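# Leave the Table Cluttered

Most advice for people building a two-arm setup in a garage or a shared workshop starts with an empty table. Mount the arms, clear everything, put one cube in the middle, and get the cube right before adding a second object. I followed that advice for the whole of my first build, and I now think it is wrong for anyone who wants the arms to do work outside a demo.

The project is called Jakia. It is a snack counter: two arms on a table that should eventually fill small orders from whatever is in stock. The workshop is Prasach, a shared space where I rent one bay and a shelf. The control code is a fork of a planner called Garnik that I have modified enough to be responsible for its faults.

On the clear table, I logged 600 picks of a single cube. 564 succeeded. I was pleased with that figure and wrote it on the wall. Then I put the counter stock back, changed nothing else, and ran a night of picks on items of similar size. 23 attempts in, I stopped the run. The grasps were acceptable. The approaches were terrible. The planner had learned, through my own tuning, that the space above the table was free, and I had shaped every waypoint around that assumption.

The usual reply is that this is what staged development is for. You solve the easy version, then the harder one. I accept that for wiring, for homing, and for the first week of calibration. It does not hold for motion. The parameters you tune on a clear table are the ones you have to throw away: approach height, elbow preference, wrist rotation limits, the order in which two arms are allowed to enter the middle. Each was set to a value that was fast with nothing in the way. Tuning them a second time took longer than the first, as I had to find every place where an old value had been hard-coded.

There is also the matter of materials. A matte cube is a kind object. It has flat faces, one color, and no opinion about lighting. Retail stock is mostly gloss, foil, and clear plastic, and a depth sensor handles those poorly. Clear acrylic is the worst of the group, because the planner treats what it cannot measure as free space. I ended up modeling every stand by hand as a solid box, with a margin on each side. It is a dull fix and it works. I would have found it months earlier if the stands had been on the table in January.

My second layout therefore keeps its fixtures and goods in place during testing. The drop zone is a tray in the middle, and the arms have to reach it past everything else.

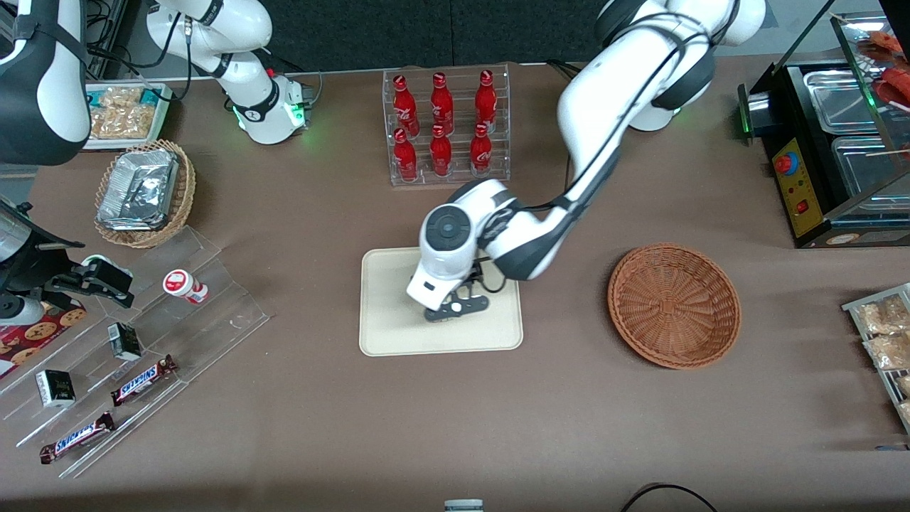 *Left gripper over the empty tray, bottle rack behind.*

The rack gives a good measure of the problem. The upper part of the arm passes just to the right of it, while the gripper is over the tray. A planner that checks only the fingers and the wrist will call that pose safe from any direction. It needs the long link in the collision model too, and the cable along the outside of it, which I add as a thicker capsule around the link – crude, but cheap to compute.

Esteban, the build log I keep for all this, is at entry 781. The early entries are nearly all about the cube, and I have not opened most of them again. The ones I search are the dull ones: rack dimensions, margins, which bag slid and by how much.

I would still begin with the arms powered down and the fixtures measured. After that I would put the stock out and leave it out. Expect a worse success rate for the first month, and do not write it on the wall.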